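Teaching an Arm to Move Buns: Spring Project Report
Fladstead Robotics Club, manipulation group

1. What we set out to do

Our group wanted a task that was harder than stacking blocks but could still be set up on one table and put back in under a minute. We went through a long list (socks, playing cards, a tea set) and ended up with dim sum. The task is easy to say: there are two round steamer baskets, one has buns in it, the other is empty, and the arm has to move the buns from the first to the second. We loved it right away! It has soft shapes, a rim to clear and a target that is the same color as the place you start from, and everybody who walks past the bench knows what the arm is supposed to be doing.

Our goal for the semester was to train a policy from human demonstrations that could move one bun on request and, if we got that far, clear the whole basket.

2. Setup

The arm is the club's older one, which we call Org after the label on its power box. It has a two-finger gripper and a small camera at the wrist. A second camera looks down at the table from a pole, but we only used it for checking afterward, and the policy never gets those pictures. We wanted to find out how far we could go with the wrist view alone.

For teleoperation we used the Flarnelska leader arm built by last year's group. You hold it like a big pair of tongs and Org copies you. It is really fun to use once you stop fighting it, although the third joint is stiff and your wrist knows about it after half an hour.

The table is covered with a gray mat. We started out on the bare tabletop and the baskets slid every time a finger brushed them, so the mat went on in the second week and stayed. Everything we recorded before the mat was thrown out, which hurt a little.

3. Collecting demonstrations

We recorded 252 demonstrations over the semester. Each one starts with Org in its home position above the table and ends when the gripper is open and clear of the second basket. Between runs we moved both baskets by hand and turned them, so that the slats did not always point the same way. Our early recordings had the baskets in almost the same place every time, and the first policy simply memorized that place and grabbed at the air when we shifted anything. Lesson learned!

Of the full set, 200 made it into training. The rest were dropped for the usual reasons: a bun that rolled, a rim that got bumped so hard the basket tipped, an operator who forgot to press stop and recorded a long stretch of nothing.

We argued quite a bit about how to pick up a bun. Half of us came in from straight above, the other half came in at a slant and scooped. Mixing the two styles made the policy dither right above the basket, opening and closing as if it could not make up its mind (it was kind of adorable, but useless). After we agreed on straight down with the fingers on either side, things got better very quickly.

4. Training

We used an imitation learning package that the Borudov lab shares with student clubs, with the default settings except for the image size and how many steps ahead the policy predicts. Training ran overnight on the lab machine. We saved a checkpoint every so often and tested the last few on the real arm, since the loss curve told us almost nothing about which one would behave.

A shorter prediction length made Org jerky. A longer one made it smooth but stubborn, so it would carry on to where a bun had been even after we nudged the basket. The setting we kept is somewhere in between and we found it by trying, with no theory behind it.

5. Results

With a single bun and the baskets anywhere in the middle of the mat, the final policy succeeded in about 70 percent of our test runs. We counted a run as a success only if the bun ended up inside the second basket and neither basket tipped over. We were thrilled with that, considering that our first policy could not do it at all.

Clearing the whole basket is much harder. The first pick usually goes well, because there is a bun with some open space next to it. The trouble comes when two buns sit close together and there is no room for a finger between them. Org then tends to push down on one of them or drag both along toward the rim. A few times it got every bun across, and the cheering could be heard in the hallway.

Blur was the other thing that surprised us. The wrist camera moves with the arm, so whenever Org swings between baskets the slats smear into each other and the rims go soft. We had planned to filter those frames out and then decided to leave them in, because the policy has to live with the same blur when it runs. We did not have time to train a version without them and compare, and we would really like to.

6. What we would do differently

Put the mat down on day one. Agree on a grasping style before anybody records anything. Write the basket positions in the log while you still remember them. We would also like softer fingertips, as the hard ones leave you very little margin when closing on something round.

Next semester we want to grow the set to 800 demonstrations and add the lid. Picking up a lid, finding somewhere to put it and coming back for the buns would make the task much longer, and we can't wait to see how badly it goes the first time! The mat, both baskets and the buns are in the bottom drawer by the window for whoever wants to start early.

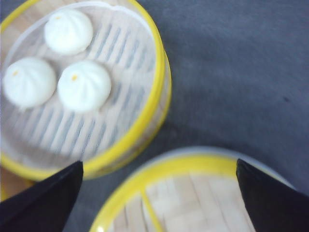 Figure 1. Wrist camera view with three buns in the first steamer and the second one between the fingers.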